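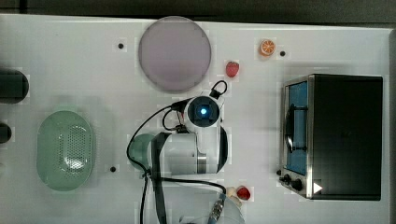
Serving lunch, very slowly

The brochure for the Priltow student robotics club promises that members will "teach machines to help in the home". I went along in January with that sentence in my head and a fair amount of doubt, having written about household robots often enough to have heard it before. In my experience the home in question never has a cat in it, or a toddler, or a drawer that sticks.

Katherine Taipe, who runs the club, didn't argue. "The brochure wasn't mine," she said, and went back to helping a second-year with a line of code.

The club has 14 members and one big project, which they call Grotus. The aim is modest when you write it down. A robot arm should tidy up after a pretend meal, moving toy food and dishes to wherever it has been told they belong. A plastic strawberry should end up on a plate. A bowl should end up somewhere it can't be knocked over. The students guide the arm through each job by hand, over and over, and a program tries to learn from the recordings. So far they have kept 233 of them.

I asked what happened to the ones they hadn't kept. There was some looking at shoes. A recording gets thrown out if the person guiding the arm makes a mistake, which seems fair until you remember that mistakes are what a kitchen is full of. One member told me that the clean recordings train better. Another, sitting beside him, said they had never tested that. I'd have liked to hear more from her.

The spring contest, the Nisbet, is where all this is heading. Each team gets five attempts at a task it hasn't seen before, using objects from a list handed out in advance. Last year Priltow managed one success and came sixth. The club's own write-up called this "a strong base to build on", and I have read company reports with less nerve.
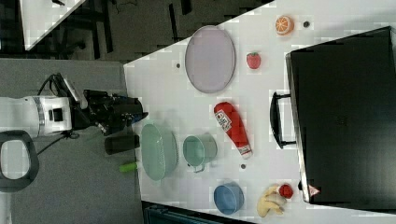
Toy food is a sensible choice for a club with little money, and it doesn't go off. It also makes the job easier than it looks. A plastic strawberry never squashes, and a toy banana can be dropped all afternoon and still be ready for the next go. When I put this to Taipe she agreed at once, and said she would sooner have students who knew what they had left out than students with a better video.

The video matters, though. Brestivo, the local firm that pays for the club's spare parts, wants one for its website, and the first cut I was shown ran at six times normal speed. Nothing on the screen said so. At its true pace the arm takes long enough over a single piece of fruit that I had time to wonder whether it had stopped. Two of the students want the speed printed in the corner. The others think people will simply click away, and they are probably right.

I don't believe this club will put a robot in anyone's kitchen, and I wish the brochure would stop hinting at it. What I did see was a group of 19-year-olds arguing properly about whether a result counted. They had got as far as asking if a strawberry resting on the rim of a plate was on the plate. It was getting dark by then, and when I left for my train they were voting on it.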